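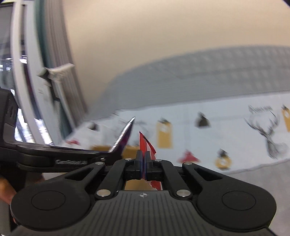 Shadi Hourani has spent the winter teaching a machine to do the fiddly jobs, and she wants 609 examples of this one before she will call it a start. The method at Bisiteck is simple enough. A person works a hand-held gripper, a camera on it records every grab, and the recordings go into a learning system that is meant to pick up the knack.

The sales talk says this will bring us robots that tidy up. I have heard that before, most recently in November, when Dornance promised much the same and showed a film lasting 9 seconds.

What I saw at the Bavham workshop was slower. Wrappers are a good test, Hourani says, as they are light and awkward to hold. Perhaps. But a person decides where the fingers close, and a person decides which attempts are kept. On the morning I visited, 100 were recorded and two people argued over what counted as a clean grip – a question the software will never get to ask.

Hourani accepts part of this. "We're copying habits, and some of them are bad ones," she told me. Her answer is more examples, from more hands. The rival team at Darwish says the same, and neither could tell me how many would be enough. Bisiteck plans to try its first trained model on a kitchen worktop in the spring.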